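Sim notebook, manipulation club, Granari track
September 19, 2026

Goal for the session: get the bedroom layout stable enough to start recording demos for the student challenge. Task prompt is still the one from April, "put the ball on the plate." Distractors stay as they were.

Setup. Franka arm, two-finger gripper, scene build Wukow. Physics settings copied from the Emden config, which was tuned for a hard tabletop. Here everything sits on the mattress, so contact stiffness had to be redone. Mattress is a rigid body with a raised friction value. Soft body was tried in April and dropped; step time was too long on the club machines.

Changes made:
- Ball friction raised. At the old value it rolled on reset before the policy had control.
- Ball spawn limited to the area by the pillow and the plate. Some earlier spawns put it under the pillow mesh.
- Plate collision mesh swapped from convex hull to decomposition. With the hull, the ball rested on an invisible lid over the recess.
- Episode cap set to 30 s.

Teleop runs: 45 attempted, 31 kept. Of the rejected ones, 4 were operator error on the release (gripper opened over the rim, ball went off the plate). The rest were approach failures, mostly the left finger touching the ball first and pushing it into the pillow. Coming straight down with the gripper fully open works better than sliding in low. Write this into the operator sheet.

Wrist view is usable. Ball stays in view between the pads during the last part of the approach, and the color separates cleanly from the mattress. Shadow edges are jagged in all views. Shadow map resolution is the likely cause; not fixed, low priority unless the Valcárcel baseline turns out to be sensitive to it.

Open items:
- Randomize light direction. Currently fixed.
- Check whether the pillow should be movable. Rules text is unclear.
- Replay the kept runs with the new plate mesh before training. Some were recorded before the swap.
- Rename the camera keys to match the Valcárcel loader. 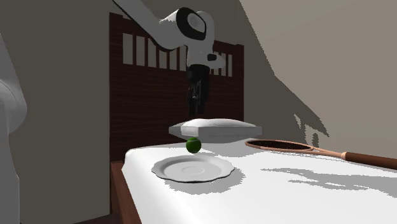
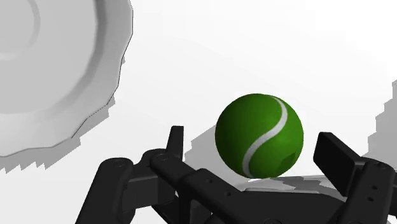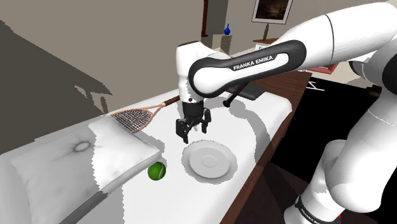 Wukow build, three views with ball and plate on the mattress. Gripper holding nothing in all three, visibly open in the second and third.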